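Left hand freezes partway through the kitchen sim

saodah_e
22 Jun 2019
Hi all, hoping some kind soul has met this one! Our left hand in Badeo stops dead at step 566, fingers up, and the log just says joint limit. The right one carries on happily.

pliem
Oh, I feel for you. Ours did that in April and it was the thumb limit, so I'd loosen it a little and rerun.

amenon
Please don't, Prasetyo! Loosen it in sim and you'll forget by the time you're on hardware. Check the wrist offset first.

saodah_e
Wrist offset it is, then. Screenshot from my setup, if it helps.
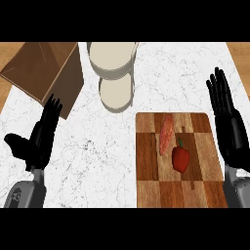

Both hands, with the pepper on the board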